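Subtitle Editors and Reviewers for Older Animated Series (freelance, remote)

Drimerico is a small publisher of animated series from the eighties and nineties. We buy the home video rights for titles that were never released properly in our region, we clean the picture where it is possible, and we prepare new subtitles. Our catalog now has 23 series and a smaller number of stand-alone films. We are looking for two subtitle editors and one person to write the booklet texts and episode notes.

The work begins in October with Zilano, a romantic comedy with spaceships, in three seasons. Some of our customers saw it many years ago on tapes copied by a friend of a friend, and they remember certain lines by heart. The old translation was free in some places and simply wrong in others. We want to keep the speed and the bad jokes of the original, and we want that the characters sound different one from another. The princess should not speak like the mechanic.

After Zilano we will continue with Temier, which is a slower and sadder story about a lighthouse crew, and if the contract is signed in time, also with the two Bucur films.

What the subtitle editors will do

You will receive a raw translation made by our translator, the video with time codes, and a list of names and terms. Your task is to turn the raw translation into subtitles which a person can read without stopping the disc. This means shortening, correcting the timing, checking the names against the list, and asking questions when a line makes no sense. There are usually many questions in the first episodes and fewer later.

One episode has around 400 subtitles. An experienced editor finishes it in one and a half working days. We plan two episodes per week for each editor, and we do not send more than this, also when we are late ourselves.

Songs are subtitled too. Opening and closing songs are done once per season and paid separately.

What the booklet writer will do

Each box comes with a printed booklet. It contains an introduction to the series, a short note for every episode, and one longer article on a subject that you propose – the music, the background painters, the history of the broadcast, or something else. We like texts that have an opinion. If the second season of Zilano is weaker than the first (Dušan Hájek, our editor in chief, thinks so, and I do not), you can write it, but please show with the episodes why you think it.

The episode notes should not tell the ending. Many of our buyers see these series for the first time.
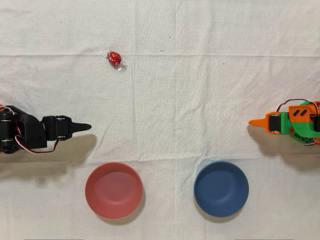
One wrapped candy on a white tablecloth.

What we ask from you

For the subtitle positions:
– English at the level of a native speaker, or very near to it
– at least one finished subtitling project, paid or unpaid; fan work is welcome and you can mention it openly
– knowledge of any common subtitle program
– enough Japanese to hear when the raw translation has lost something. You do not need to translate alone.

For the booklet position:
– two published reviews or articles, also on your own website
– good knowledge of animation from this period, wider than only the most famous titles
– patience with layout, where a text must sometimes lose 9 lines on the last day

We do not ask for a university degree. We also do not ask for a photo or your age, and please do not send them.

Conditions

All three positions are freelance, and you work from home. You choose your own hours, but we have one call every week, at 4 p.m. Central European Time, and we expect you to be there. It takes half an hour, sometimes less.

Subtitle editors are paid per episode and the booklet writer is paid per booklet. We pay within two weeks after delivery. The exact rates are in the document we send you after your first message, so you will know them before you do any test. Your name is printed in the booklet and appears at the end of the last episode on each disc. You also get two copies of every release you worked on.

How to apply

Write to Muireann Mac Giolla through the contact form on our website and choose the reference number 2141 in the subject field. Tell us which position you want, what you did before, and how many hours in a week you have free. One page is enough. A link to your work is better than an attachment, because our mail filter is very strict with attachments.

If your message interests us, we will send you a test. For subtitle editors it is a scene of four minutes from Zilano, with two people arguing at the same time, and for the booklet writer it is a note to one episode. The test is paid, also if we do not choose you. You have one week for it.

We answer every message. It can take up to three weeks, as Muireann and Dušan read all of them – and they also have the discs to finish.

Questions about the test or the software can go to the same form. Please do not ask us in the comments under the product pages, we see those very late.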